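The toy library that wouldn't shut

Boltby, 21st September. Raining. The hall door sticks, so you shove it with a hip and hope.

Inside - noise. Toddlers, prams, a kettle going. The Galdale toy library lends to 90 families now, up from 4 when Felicja Laskowska started it out of her garage. She had one shelf and a notebook. Still has the notebook.

"People buy a thing, it gets played with for a fortnight, then it's in the loft," she says, not looking up from a jigsaw. Missing a peice. She writes that down too.

Borrowing is free for three weeks. Late? You get a text, a polite one. Tanveer Bajwa drives the van out to Driden and the farms past it, where the bus gave up years ago. Almost 200 toys on board last November, and snow on the tops.
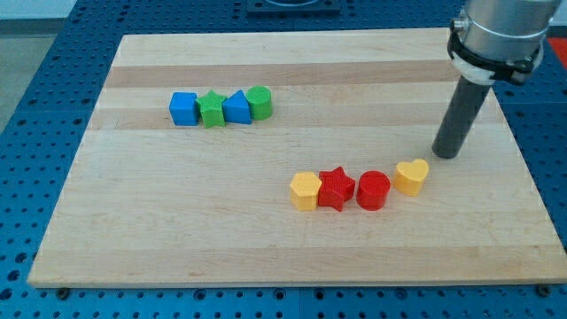
Bajwa reckons the plain stuff goes out most. Blocks, shapes, anything with no batteries. The singing farmyard comes back early, usually from grandparents.

Rent on the hall goes up in the new year. Laskowska has asked the parish for help and is waitng to hear. Meanwhile there's a queue at the desk, and somebody wants the train set.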